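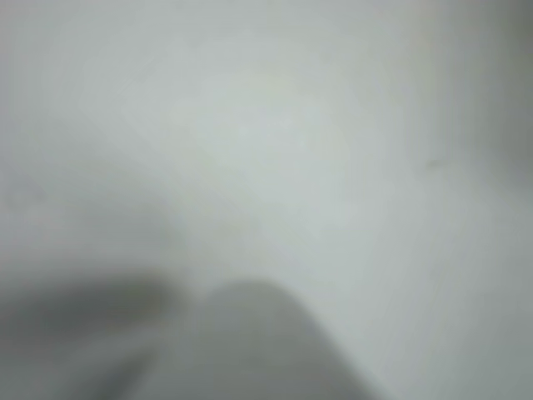 Photo: Gravby

7th March

Athletics on the recorder again. The box clipped the last 2 minutes of the 3,000 metres, so I have set the padding to 6 minutes at each end. The disk was 30 per cent free after clearing February.
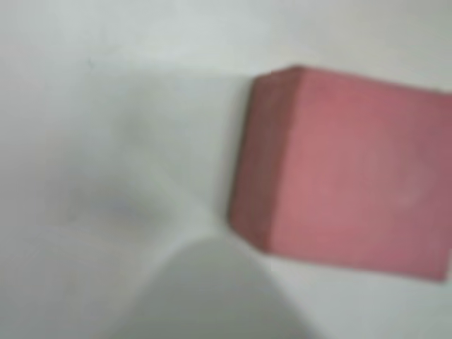
Heats are drawn by season's best, then by lane. I keep results on paper, one sheet per event – field events take two. The block's salmon-pink is near enough the shade I use for personal bests, with the darker rose for fouls. High jump still to watch.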